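Search this site Search Go

Last updated: January

The Second Reel

By the time Segundo Chávez got the projector out of its case, the snow had come down over Gastard so heavily that he could no longer see the bakery across the street, and he began to wonder whether he would be showing the movie to himself. It wouldn't have been the first time. One winter he had run a whole musical for one man and the man's dog, and the dog had left during the second number.

The Kadness had been a movie house since before his mother was born. It had a balcony you weren't allowed to sit in and a ticket booth with a round hole in the glass, through which you had to speak a little louder than was polite. For most of the year it showed whatever the bigger theaters had finished with. But every January, for one night, it showed an old picture that somebody in town had asked for, and people wrote their requests on slips of paper and pushed them through the hole in the glass, and Segundo read every one of them at his kitchen table with his shoes off.

This year he had chosen slip 2344. The slips were numbered from a roll of old coat-check tickets, so the number meant nothing, but he had grown fond of it. In very small handwriting it said: The Ferry to Nistatier, please, if there is a copy. I saw it with my husband and we missed the end.

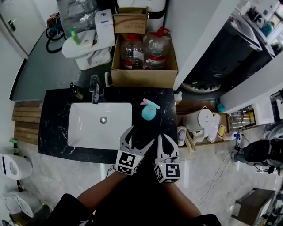

The counter by the sink, with the spray bottle on its side.

There was a copy, and finding it had taken him most of the fall. He had written letters. He had telephoned a man who collected posters and who talked to him for an hour and a half, very pleasantly, about posters. In the end it was an old distributor named Vukčević who had it, in a storage room behind his garage, and who would not hear of putting it in the mail.

"You come and get it," Vukčević had said. "I mailed a film once."

So Segundo had gone and got it, three hours each way in a car with a heater that worked only on the driver's left foot. Vukčević had given him soup, and then more soup, and then carried the cans out himself, one at a time, holding each against his chest like a sleeping child. There were five reels. On the lid of the second one somebody had written, in grease pencil, Watch this one.

"Watch it because it's good?" Segundo asked. "Or because it breaks?"

Vukčević considered this for a while in the driveway. "I never knew," he said.

At seven o'clock there were eleven people in the seats, which in that weather he thought was handsome. They had kept their coats on and sat far apart, the way people do when they have come in alone, and then little by little, as they recognized one another, they had moved in toward the middle. Somebody was passing a bag of tangerines. He looked at them through the small window of the booth and tried to guess which of them was 2344. He had a feeling about the woman in the green hat, but he'd had feelings before.

The first reel went through like silk. It was not a great picture, he had to admit. A young engineer comes to a river town to build a bridge and falls in love with the daughter of the man who runs the ferry, and you could see the trouble coming from the moment she handed him his change. But the river was lovely – all that gray light sliding around – and the father had a wonderful face, and when he made his one joke the eleven people laughed as though they'd been saving it up.
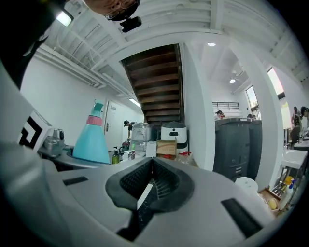

Another look at the countertop, with the green pump bottle of soap in front of the turquoise spray bottle.

Then came the second reel, and Segundo stood beside it with his hand half raised, as if it might faint. He watched the loops. He listened for the small dry click that means a splice is letting go. He was so busy watching the film that he saw almost none of the picture, and when at last he looked up through the window the engineer and the ferryman's daughter were dancing on the deck of the empty boat, with no music at all, just the water, and it went on and on. Nobody downstairs was moving. The tangerines had stopped.

It didn't break. He changed over to the third reel and found that he had to sit down on the stool for a minute.

The bridge got built. The ferry made its last crossing, and he won't have the ending spoiled by me, so I'll leave it there, except to say that the lights came up and people were slow about their gloves.

The woman in the green hat went by the booth and said good night, and that it had been very nice, and that she'd come for the heat because her furnace was out. Behind her was old Mr. Gastard's nephew, and the two sisters from the bank, and last of all a small man with a cane who stopped at the stairs and looked up.

"My sister wrote to you," he said. "She couldn't get out in the snow. She wants to know how it ends."

Segundo looked at the stairs, and at the cans, and at the snow going by the open door. He asked how far away she lived.

"Just past the church."

"Has she got a white wall?" said Segundo, and went to find his coat.

Contact | Copyright, all stories remain with their authors | Back to top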